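Household Notes: The Clearing and Cleaning of Small Kitchen Appliances

It has been the practice of this blog to report once each season on the state of the household, and the present entry concerns the small appliances. Readers who followed the account of the linen cupboard will recall that the kitchen was deferred at that time for want of shelf space. The shelving has now been put up, and the deferral can be considered at an end.

The kitchen at Prestska is not large. It has one long worktop, a short return beside the window, and a deep cupboard under the stairs which previous occupants used for coats. When we took the flat we brought with us the contents of two separate kitchens, and for a considerable period both sets of everything remained in use, or at least remained plugged in. There were two kettles. There were two toasters, neither of which would accept a thick slice. The matter was raised at supper in June and it was agreed that each appliance should be taken down, cleaned properly, tested and then either kept or passed on.

The following terms were adopted. An appliance would be kept if it had been used within the past two months, if it could be cleaned to a reasonable standard, and if a place could be found for it which did not require another item to be moved first. The last of these proved to be the strictest. My late aunt's mincer met the first two and failed the third, and it has gone to my cousin in Lunder, where there is a pantry.

Ruba Issa, with whom I share the flat, undertook the testing. I undertook the cleaning. This division was made on grounds of temperament and has not been regretted, although I should record that the testing was finished in one evening and the cleaning was not.

For the general work I used warm water, washing-up liquid, a soft cloth, a bottle brush and an old toothbrush kept for the purpose. Everything was unplugged and left to cool beforehand. I had bought a proprietary cleaning paste from Boutros, the hardware shop at the bottom of the hill, and tried it first on the underside of one kettle. It left a dull patch. The remainder of the tub is in the cupboard and I do not expect to open it again.

Coloured plastics require some patience. Pale shades in particular will show every splash of tea and every fingerprint, and yet they mark easily if they are scrubbed. I have found that a cloth wrung out in warm soapy water and laid over the surface for five minutes will loosen most of what has settled there, after which it can be wiped away with very little pressure. Raised rings and shallow mouldings collect a fine grey line of dust which the cloth passes over. A cotton bud, barely damp, is sufficient for these. The same applies to the rim of any opening, where crumbs and grease are inclined to gather in the corners and harden.

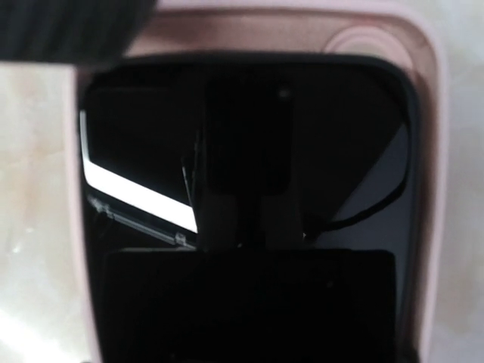 Interiors were left until last, and in retrospect they should have been done first. Much of what was loosened from inside the appliances found its way on to the outsides which I had finished the day before. Dark interiors are also deceptive. A compartment may look perfectly clean in the evening under the ceiling light and quite otherwise the following morning. I now take a small torch to anything deeper than my hand, and hold it low and to one side so that the light falls along the walls.

Clear plastic parts were treated separately. Lids, flaps and covers that could be removed without force were taken off and washed in the bowl; those that could not were wiped in place. I would ask readers to be cautious with small tabs and clips. One on the lid of our older blender broke off in my fingers, and a replacement lid from Gestus, the makers, would have cost more than the blender is worth. It was accordingly moved to the list of items to be given up. Ruba regards this as a convenient accident, as she had been in favour of the other blender from the outset. I have noted her view here at her request.

On the question of vinegar, on which several readers have written, my position is unchanged. It is excellent for limescale in kettles, diluted by half and left for an hour. I do not use it near rubber seals, and I do not care for the smell in anything that will afterwards hold bread.

The results may be set out briefly. We began with eight appliances on the worktop and there are now five. Of those that left, one was the mincer already mentioned, one was the spare kettle, and one was the blender with the broken clip, which a neighbour was content to have for mixing paste for his wallpaper. One toaster has been placed under the stairs pending a decision. It still occupies space, and I am aware that it has merely been transferred from one part of the flat to another, but it no longer stands between the bread board and the socket.

Storage has been arranged according to frequency of use. The kettle and the remaining toaster stand by the window. The blender is at the far end of the worktop with its jug stored upside down on a folded tea towel. The scales, which were formerly kept on top of the refrigerator and were consequently never used, have been given a position of their own beside the flour. Flexes are wound loosely and held with a strip of cotton tape – never an elastic band, which perishes and sticks to the covering.

Instruction booklets have been gathered into a single folder. I had supposed we possessed most of them. We possess four, one of which is for a coffee grinder that neither of us remembers owning. If any member of either family is missing a coffee grinder, or has received one from us, I should be glad to hear of it.

A short routine has been drawn up and fixed inside the cupboard door. Outsides are to be wiped after supper. Crumb trays are to be emptied at the weekend. Interiors, seals and removable parts are to be attended to on the first of each month, by whoever did not do them the month before. The routine has been observed so far, with one omission on my part during a head cold.

The next entry will deal with the cupboard under the stairs, including the toaster. Ruba has already measured it and has views on hooks. Correspondence about the proper storage of baking tins continues to arrive and will be answered in due course.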